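Features | Automation | Workplace

The Rule Book for Putting a Lid on a Box

Teaching a robot to tidy up takes patience, two grippers and a document with strong views on sleeves

By Marisa Ferraro

Rule 4 says the operator's hands shall come to rest before the task begins. Rule 5 says how long "rest" is. Rule 6 was added in September, after an argument about Rule 5, and says that a person who is waiting is also resting, provided they aren't scratching anything.

There are 26 rules in all, and they belong to Mondik, a small outfit that records people doing ordinary chores with hand-held grippers so that robots can learn from the recordings. I spent a morning there with a printout in my lap, trying to work out how anyone could need so much law to govern a plastic bin.

Kerstin Ekström wrote most of it. She used to write safety procedures for a packaging plant, and she talks about the rule book the way some people talk about a garden that has gotten away from them. "The first version fit on one page," she told me. "It said to be natural. Everyone was natural in a completely different way." 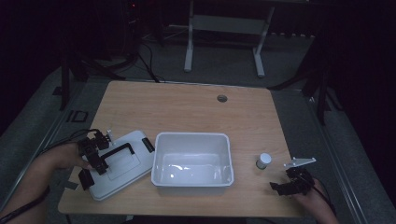
The trouble with "natural" is that it covers a lot of ground. Ask five people to put a small item in a bin and close it, and one will move the bin first. One will pick up the lid, think better of it, and put it down again. One will do the whole job beautifully and then give the box a little pat. A person watching can tell which parts were the job. A learning system takes the pat very seriously.

So Rule 9 forbids patting. It doesn't use that word. It says "no contact with the object after the final state has been reached," and Ekström is aware that this sounds like something from a museum.

Most of the early rules are about where things begin. The open bin, its lid and whatever is going inside should start somewhere both grippers can reach without the operator leaning. They shouldn't start in exactly the same spot every time, which would teach the robot that bins live at one address. But they shouldn't wander off to the corners either. Rule 11 asks for "ordinary variation." Lino Villa, who trains new operators, has been asked to define that so often that he now simply reaches over and shoves the bin a little.

"Like that," he says. "But different."
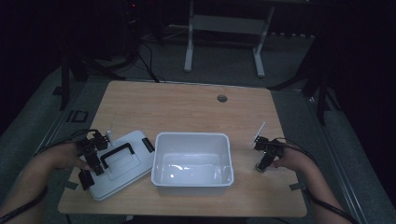
Photo: Hikier

Cables get a page of their own. A gripper you hold in your hand still has to send its data somewhere, and the wire that does it would love to be involved in the task. The rule is that cables run back along the forearm and get checked between recordings. If one drags across an object, the recording is thrown out, however good the rest of it was. Sleeves go above the elbow or stay tight at the wrist. Rings are a gray area, and have been one for months.

I asked whether all this could be fixed afterward with software. Raffaele Galli, who reviews the recordings, gave me the look a plumber gives someone who has mentioned tape.

He had 2455 of them in his queue the morning I visited. His job is to decide which ones count, and the second half of the rule book exists because he and the other reviewer, Graziella Santoro, once graded the same batch separately and agreed far less than either had expected. Galli had been failing any recording with a fumble in it. Santoro had been keeping fumbles if the operator recovered. They were both following the same sentence, which said to keep "successful" attempts.

Santoro's side won, mostly. Rule 17 now says that a fumble followed by a clean recovery stays in and gets a label, on the grounds that a robot is going to drop things and might as well see what a grown-up does next. A fumble followed by laughter stays in too, if the hands are steady. A fumble followed by a pause of more than 10 seconds goes out. Galli accepted this in writing.

The grasp rules are the ones the operators complain about, and they struck me as the most sensible in the book. Take hold of the thing where two fingers can press on it evenly. Don't squeeze harder because someone is watching. If the grip is poor, set the object down and start the grasp again; don't twist your wrist into a shape no robot arm could manage. People are very good at rescuing a bad grip with a wrist, and have been doing it since childhood, so this one takes about a week to stick.

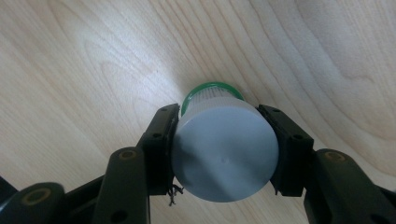 Both fingers in contact, container held level on its side.

Round things are harder than they look. A container lying on its side wants to roll, one standing up wants to tip, and the operator's own thumb, which would normally settle the matter, is busy holding a tool. Villa tells trainees to approach slower than feels polite.

Then there's wear. Rule 21 says to look at the finger pads at the start of every session and note any fraying, lifting or loose material on the log sheet. I had assumed this was the sort of rule that everyone initials and no one obeys. Ekström assumes so too, and for that reason the log sheet asks which finger. You can't answer "which finger" without looking at the fingers. She was prouder of this than of anything else she showed me, and I've since thought of several forms in my own life that could use it.
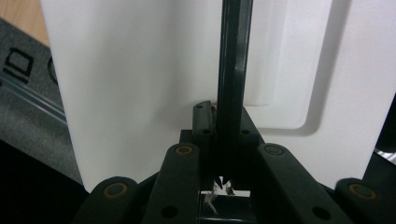 Lids come last in the book, with three rules to themselves. A lid with a handle should be lifted by the handle, unless the session sheet says otherwise, and about half the time it does. The lid has to be seated before any latch is touched. And the attempt isn't over until both grippers have let go and backed away, a point on which new operators are hopeless. They close the box and consider themselves finished. They start reaching for the next one. Everything after the lid is down feels like waiting for an elevator.

Mondik pays by the session and not by the recording, which Ekström considers the real first rule, though it appears nowhere in the document. She once worked out how many recordings a motivated person could produce in a week if paid per piece. She got to 2000, she said, and didn't want to watch any of them.

A competitor has asked for a copy of the book. There's talk of a shared version, something several firms could sign on to, and a first meeting has been held over video. It lasted most of an afternoon. They got through Rule 4 and part of Rule 5, and will pick up again with the question of scratching.

Get our features in your inbox every month. Enter your email to subscribe. You can unsubscribe at any time.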